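3. Installer le pot à couverts Skoketti

Avant de commencer, videz le tiroir. Tout, même les baguettes orphelines du fond ! Chez moi c'est toujours là que je retrouve la deuxième moitié d'une paire.

1. Lavez le pot à l'eau tiède avec un peu de produit vaisselle. Il arrive de chez Flasteck avec une fine poussière de carton, rien de méchant.

2. Retournez-le sur un torchon et laissez-le sécher debout sur son bord, une petite heure. Moi je le fais en rentrant des courses et je n'y pense plus.

3. Choisissez l'endroit. Le mien est sur la petite table ronde, posé sur la nappe rose à pois (oui, je sais, tout le monde me parle de la nappe), à portée de main quand je mets le couvert.

4. Rangez d'abord les baguettes, en deux bottes : une qui penche à gauche, l'autre à droite. Elles se calent mutuellement et le pot reste bien d'aplomb.

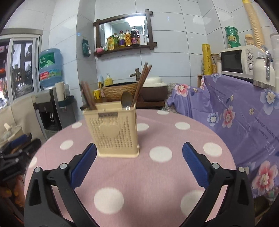

5. Glissez ensuite les cuillères et les louches dans l'espace qui reste, manche en bas. Si ça force, retirez quelques baguettes – le plastique n'aime pas qu'on tire sur ses parois.

Remarque : les petits trous de la façade laissent passer l'air, alors évitez de coller une étiquette dessus. J'ai essayé avec un joli autocollant, il a tenu 2 jours et il a laissé une trace que je gratte encore.

Attention : pas de couteaux pointus dans ce pot, jamais. Pour eux, prenez plutôt le bloc Sketero, réf. 939, dont je parle à la section 4. Et gardez le pot loin des plaques de cuisson, il n'est pas prévu pour la chaleur.

6. Une fois par semaine, sortez tout et rincez le fond. Je fais ça le lundi soir, avec la radio, c'est vite expédié. Si vous avez plus de 79 baguettes à caser (ça arrive dans les grandes familles !), prévoyez un deuxième pot et séparez celles de tous les jours de celles des invités.

Pour le tapis de fond Mathias, vendu à part, voyez la page suivante : il se découpe aux ciseaux.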